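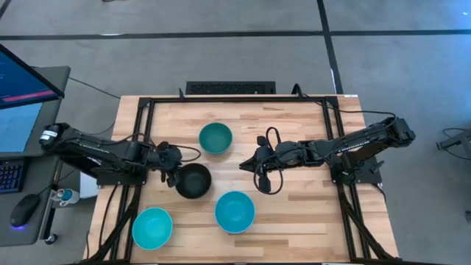
Two arms, four bowls, left gripper right at the rim of the black one.

Posted in: Workshop & Lab > Robotics > Safety and house rules
Print this page | E-mail to a friend

What rules do you write down for a two-arm bench?

Milagros Huamán

Hi all! I've inherited the job of writing the house rules for our bowl stacking bench (we call the project Zorura, don't ask me, it was named before I got there) and I'm a bit stuck on how strict to be. It's two arms facing each other across a butcher-block table, each on its own base plate on the side rails, and they pick up plain bowls and nest them. The arms aren't big and the bowls aren't heavy, so half of our group thinks one page is plenty, and the other half wants a binder.

What I've got so far is pretty thin. Stay behind the black tape on the floor while the arms are powered. Somebody has a hand near the stop button during a run. No loose sleeves. Put the bowls back in their starting spots between runs. And then I ran out of ideas and started looking at ISO 10218, which is a LOT of reading for somebody who mostly wants to know where to put her coffee.

So what do you actually write down and tape to the wall? And how do you deal with resets? That's the part that bugs me, since people lean in to move a bowl a few inches and I can't tell if they've paused the arms or if the arms just happen to be sitting still. Somebody told me to read the Hilska lab's sheet, but the link is dead.

Thanks in advance, and sorry this got long.

Rafferty Achterberg

One page. Slow the arms down and use common sense. We run ours at 80 mm per second when anybody is near the table and I've never needed a binder for anything.

Yolanda Benavides

I'd go a little further than Rafferty, although I'm with him on the one page! People read one page. The binder can live on a shelf and hold the risk assessment, and you do want a risk assessment, even a homemade one. ISO 12100 is the one to look at for how to go about it. 10218 is written for industrial robots and the cells they go into, so a lot of it will feel too big for a bench, but I'd still skim the parts on stopping and on how people get in and out of the space.

For resets, my rule is that a still arm counts as a moving arm until the person reaching in has stopped it themselves. Themselves! If I'm the one leaning over the rails, I'm the one who hits pause, and then I say "hands in" out loud, and the operator says it back. When I'm done I say "hands out" and step back past the tape before anything restarts. It feels silly for a couple of days and then you stop noticing you do it. Also, pause in software is fine for nudging a bowl, but if you're touching a cable or a gripper bolt I want the emergency stop pressed, and for taking a finger off the gripper I want the power off at the wall (and your hand under the arm, if yours sags when the brakes go. Ours does).

Then there's the stuff in the work area. With nested bowls it's tempting to keep adding one more, and a tall stack changes the clearances.
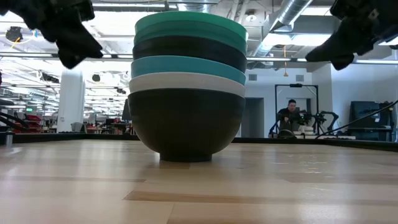

Six bowls nested, bright green on top, with a gripper on either side.

With a stack like that between them, both grippers may be working around something much taller than the single bowl somebody tested with. So I write the tallest stack allowed into the rules, and if someone wants to go taller they do a slow dry run first. On our Ticona cell we also keep the two arms from entering the middle together unless the program was written for it and somebody has watched it through at low speed.

Other things on my sheet:

- Cable loops get looked at before the first run of the day. Move each wrist through its range by hand or slowly by jog and watch for snags.
- Drinks stay off the bench and off the rails. The desk next to it is okay if the lid is on.
- Our tape is 600 mm outside the farthest point the arms can reach, measured with the gripper on. Check yours with the arm stretched out. Don't go by the table edge, an elbow can stick out past it.
- Two people minimum after 6 p.m.
- Anything odd goes in the log, even if it cleared up by itself.

That last one is the hardest to get people to do. I went back through 96 log entries in September and most of them just said "ok."

Nelly Echeverri

Seconding the call-and-repeat. Inès Ferrand taught it to our Ziva group and it's the only rule from that year everybody still follows. My one addition is to name the operator on the sheet for each session, so a visitor knows who to ask before walking up. We also cap a session at 5 resets in a row per person and then swap, because I get sloppy when I'm bored and I figure other people do too.

I keep a little leftover list of things new people ask me, so I'll paste in the one that fits.

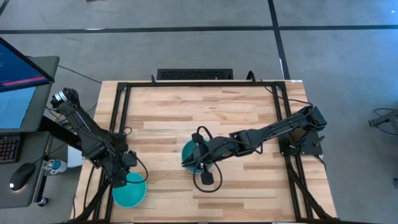
Who is allowed to release the emergency stop after somebody has pressed it?

The person who pressed it, once they've checked that everyone is clear and told the operator why they pressed it. If that person has left, the operator walks the whole bench before releasing it and writes that down. Releasing the button shouldn't start any motion on its own. Restarting should take a separate, deliberate step, and I'd test that on your setup before you let anyone else use it.

Filed under: robot arms, bench rules, resets, emergency stop
Print this page | E-mail to a friend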